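4.3 Submitting a Recap to the Series Archive

Applies to: contributors with a Lunero account of level 2 or higher. Recaps cover a single episode, chapter, or game level. To cover a whole season, see Section 5.

Before you begin

Watch or play the installment in full. The archive does not accept recaps drawn from trailers, press summaries, or other recaps. Search the series page to confirm that no entry is open under the same title. If another contributor has reserved the installment, the Reserve button is gray and remains so until the reservation lapses.

To create the entry

1. Sign in and open the series page.

2. Select Add Installment. Enter the title exactly as it appears on screen, including any punctuation. Alternate and working titles go in the Also Known As field.

3. Select Reserve. The entry is held in your name for 3 days.

4. In the Teaser field, enter one or two sentences of no more than 200 characters. The teaser is shown on the front page and must not reveal the ending.

5. In the Recap field, write in the present tense. Name each character in full on first mention and by the usual short name after that.

Note: The Teaser field counts spaces. Text pasted from a word processor may also carry hidden characters – if the counter shows more than you typed, clear the field and enter the text by hand.
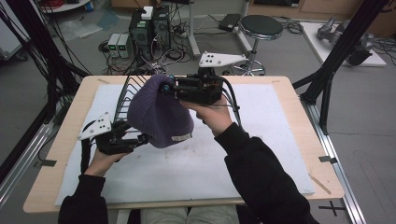 Jyoti Goel

Marking spoilers

6. Select any passage that reveals a death, a secret identity, or the outcome of a contest, and then select Hide. Hidden text appears as a blank bar until the reader chooses to view it.

7. Do not hide whole paragraphs. A recap with more than 200 hidden words is returned to the contributor without review.

8. If the installment refers back to an earlier story, add a link under Continuity. Crossovers, such as the Trenby episodes of Rantala, must be linked from both series pages.

Caution: Removing a Continuity link also removes the matching link on the other series page. This cannot be undone from a contributor account. Write to the series editor before removing a link you did not add.

To submit

9. Select Preview and read the entry with hidden text both closed and open.

10. Select Submit. The status changes to In Review, and the entry is locked.

Entries returned for changes carry the editor's remarks in the right-hand column. Make the changes and submit again – a new reservation is not required. Questions about disputed titles or episode order should be addressed to Kevin Egan, series editor.

Next: 4.4 Adding Quotations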